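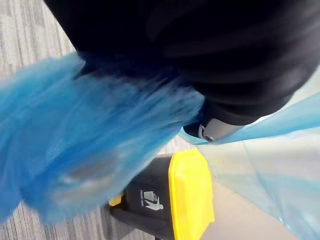

Blue plastic bag, close up.

Cesta - office rubbish weights, small workplaces

README and data card in one file, sorry, never got round to splitting them. Read the known problems bit before you plot anything.

What this is

Bag by bag weights of rubbish from 36 small offices, collected over 143 working days. One row per bag. Each row has the office, the stream the bag was put out as, the weight, the time it went on the scale, and a note if somebody bothered to write one. Plus a smaller table where bags were opened and sorted by hand, so you can see what people put in against what the bin was meant for.

Started as a spreadsheet for one building (Gurkau House). Other offices asked to join, spreadsheet got silly, now it's this.

Files

bags.csv - main table, one row per bag
offices.csv - one row per office, headcount band, kitchen or no kitchen, what bins they have
sorted.csv - hand sorted bags only
notes.csv - free text notes, split out as the commas kept breaking things
changes.txt - what changed and when, more or less

All UTF-8, comma separated, header row first. Decimal point, not decimal comma. If your spreadsheet turns the office codes into dates, import them as text. There's one called MAR-3 and it gets eaten every single time.

Columns in bags.csv

office - code, matches offices.csv
day - counted from the first collection day, starts at 1. Weekends skipped, so the numbers run straight through
time - 24 hour, local, when the bag was weighed and not when it was put out
stream - general, mixed, paper, food, unknown
kg - net weight, bag included, trolley not
liner - small, medium, large
tied - yes, no, blank
by - initials of whoever weighed it, scrambled

Blank means not recorded. Zero means zero. There are a few real zeros in kg: someone tied up an empty liner and put it out, it got weighed like the rest. Leave them in if you're counting bags, take them out if you're averaging.

Streams

general - everything that goes off to be burnt or buried
mixed - cans, plastic bottles, cartons, tins
paper - paper and card, clean
food - food caddy, only offices with a kitchen
unknown - bag turned up in the corridor with no bin near it

Do NOT infer stream from bag colour. Every office buys its own liners. Same colour is general in one place and mixed in the next, and two offices switched supplier half way through without telling anybody. Colour was a column in the first version and I took it out on purpose.
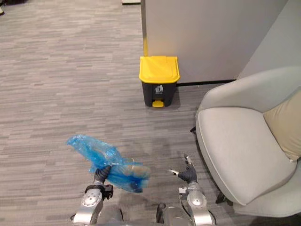 Photo: Dayana Cusi / Cesta

How it was weighed

Same method everywhere, as far as we could manage it. Cleaners bring bags to one point per building. Bag goes on a Vimo hanging scale, wait for the number to settle, write it down on the sheet, next bag. Sheets typed up by me or Dayana at the end of the week. Anything that looked odd got checked against the paper.

Scale reads to the nearest 10 grams or so on a good day. Treat the last digit as decoration. For very light bags (paper towels, mostly) the error is a big slice of the weight, so don't go making claims about a single bag of paper towels.

Scales were checked against a bag of sugar each month. Yes really. The sugar was checked on the post room scales. One Vimo drifted high in October, and those rows have been corrected, with the old value kept in kg_raw. Everywhere else kg_raw is the same as kg.

Hand sorting

90 bags opened and sorted on a table with gloves on. Picked by drawing office codes out of a mug, then taking the next bag out of that office whatever it was. So it's random by office and not by bag, and small offices are over represented. There's a weight column in sorted.csv to put that right. Use it.

Sorted into: food, liquids, clean paper, dirty paper, cans, bottles, film, cups, other. Cups get their own heading since everyone asks about cups. Liquids means anything still sloshing inside a bottle or cup, poured off and weighed seperately. This matters more than you'd think, a half full bottle weighs many times what an empty one does and can make a mixed bag look heavy when there's hardly anything in it.

Film is wrappers, carrier bags, bread bags, that sort of thing. The liner itself isn't film, it's taken off the total using a fixed weight for each liner size.

What we found, very short version

Paper is lower than anyone guessed. Food is higher, including in offices with no food caddy - it just goes in general. Contamination in mixed is nearly all liquid and nearly all from the afternoon. Offices with desk bins put out more bags but not more weight per head. Offices that moved to one shared bin point put out fewer, heavier, better sorted bags, though the ones that moved were the keen ones to begin with so I wouldn't lean on that.

Don't quote me on any of it, go and look at the numbers. 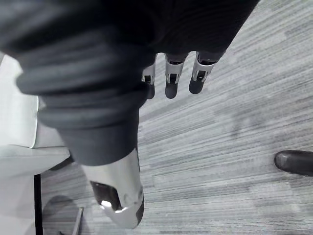 Leidy Bermúdez wrote back on the draft that the desk bin comparison isn't fair as it stands. Her point: offices with desk bins also have more people in on any given day, and headcount in offices.csv is staff on the books, not people in the building. She'd want door counts or nothing. And she asked for the liner size to be kept, whatever else gets dropped, as half her own audit was lost for want of it.

She's right. Door counts don't exist for most of these places. Headcount band stays in but read it as "how many could turn up". Liner size kept.

Known problems

Paucar changed their pick up time part way through. Before that bags were weighed in the evening, after it first thing in the morning. Paper goes a bit heavier overnight if the bin store is damp. Look at the time column and split on it if you care.

Three offices shared a bin store and their bags got muddled for a couple of weeks. Marked in changes.txt. I'd drop those rows for anything per office.

Unknown stream isn't spread evenly. Most of it is from one floor with a party room. Make of that what you will.

Holidays are in there as normal days with not many bags. No flag for them yet.

Handwriting. 1 and 7. We fixed the ones that were obviously daft (no one put out 71 kilos of paper towels) but there will be some left.

Duplicates - the same bag written on two sheets when a shift changed over. Removed where office, stream and weight all matched within a few minutes. Might have taken out the odd honest pair of twins.

The notes

Almost 200 of them. Mostly short. "Leaking", "smells", "toaster??". Names and phone numbers taken out, swearing left in. Please don't run them through anything clever and report office mood, they were written by tired people in a corridor.

Privacy

No names of staff or firms in offices.csv. Codes were given out at random and the key isn't in here. Paperwork found in bags during sorting was weighed and put straight in the shredding, not read, not photographed. If you think you can work out who an office is then please tell me and keep it to yourself otherwise.

Offices can ask to come out. One has. Its rows are gone from this version and should be gone from yours too, so please don't mix old and new copies.

OK to use it for

Teaching, it's nice messy data for a first stats class.
Planning bin sizes and how often to empty them.
Comparing with your own audit, if you weigh the same way.

Not much use for

City wide totals. These are small offices, most with a kitchen, all of whom said yes when asked.
Ranking offices.
Anything to do with cost. Paucar charge by the lift and not by weight, and their rates aren't in here.

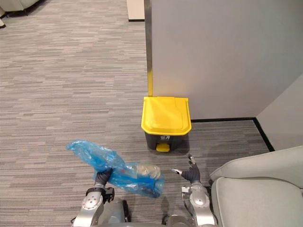
Blue bag and small yellow-lidded bin, carpeted floor.

Doing your own

People keep asking so, quickly. Get one scale and stick to it. Print sheets with the office codes already on. Pencil, pens die in cold bin stores. Agree before you start whether the liner counts. Weigh before tying or after, doesn't matter, but always the same. Keep the paper sheets until long after you're sure you dont need them.

And talk to the cleaners first, before the managers. They know which bins fill up and when, they'll be doing the lifting, and if the weighing point is up a flight of steps the whole thing is dead in a fortnight. Pay them for the extra minutes. We did, out of the Gurkau budget, and it was the best money in it.

To do

Holiday flag
Split the evening and morning weighings into two files, maybe
Proper units row
Redo fixed liner weights for the large size, I think they're a touch low
Find out what the toaster was

Licence and credit

Free to use, share and change, say where you got it. "Cesta office waste weights" is enough. Weighing sheets and sorting by Dayana Cusi, comments and a lot of patience from Leidy Bermúdez. Mistakes in the typing up are mine.

Corrections welcome, put the office code and the day number in the subject line or I won't find it.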